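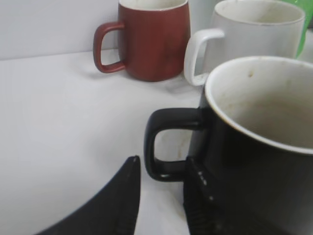

I have been meaning to write about mugs for months now, and since it's Thursday and the rain has me stuck inside, I suppose today is the day!

It started when I tried to close the cupboard over the sink and it would not close. I pushed, I rearranged, I pushed again (you know how it goes), and finally I took everything out and put it on the dining table. We moved in here with 8 mugs. I counted 113. Some of those came from my aunt's house, a whole box of them wrapped in newspaper, and I had never found the heart to sort through it.

So the sorting has begun, and I've learned something about myself, which is that I only ever reach for the same few. The brick-red one is my morning mug. I love that matte finish, and the squared-off handle fits my fingers in a way the rounder ones never do. The plain white one gets my afternoon tea, and the big black one is for coffee on the days when a normal cup just isn't going to be enough. I like that it's pale on the inside, even though it shows every bit of coffee I ever put in it.

Speaking of which, stains! My neighbor Younes Morsy swears by baking soda made into a paste with a little warm water, rubbed around with a soft cloth and left to sit while you do something else. I've used it on my aunt's teacups and was very pleased. Dish soap alone never did much for me, and I don't like to use anything scratchy on a glaze.

I've decided to keep 12 on the low shelf where I can get at them, and my sister is coming by to pick out whatever she'd like from the rest. She has already asked for the one with the geese on it, and I said yes before I remembered how much I like the geese. Oh well. She'll let me visit it.

Next up is the drawer with all the lids in it. If any of you have a system for lids, please leave me a comment, I would love to hear it.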